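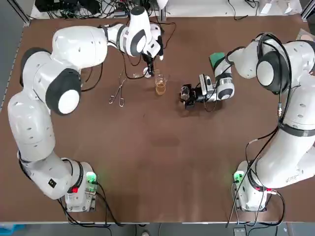 Small graduated beaker, shown part filled.

Luremby Bench Glassware Set
Product code 344

A starter set for school and college labs, put together by Sturstead. It includes 2 clear glass beakers, a white crucible or evaporating dish and a pair of metal tongs with looped handles. The small beaker has volume markings on the side.

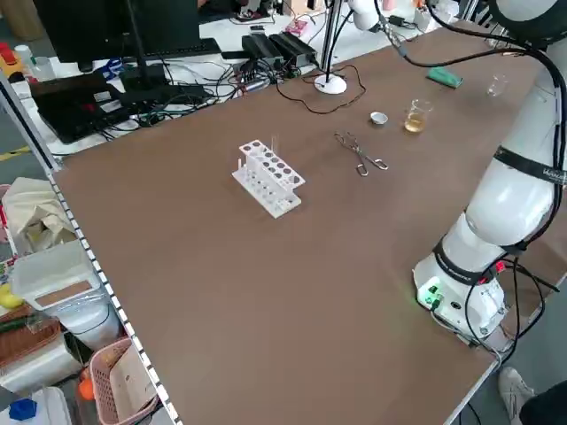 The test tube rack is white plastic with two tiers of round holes, and can be bought separately as code 243. Tubes are sold in packs of 4.

Wash glassware by hand in warm soapy water. Let the crucible cool before rinsing.

For spares and bulk orders, contact Qistina Sutanto at the Sturstead sales desk before 4 pm.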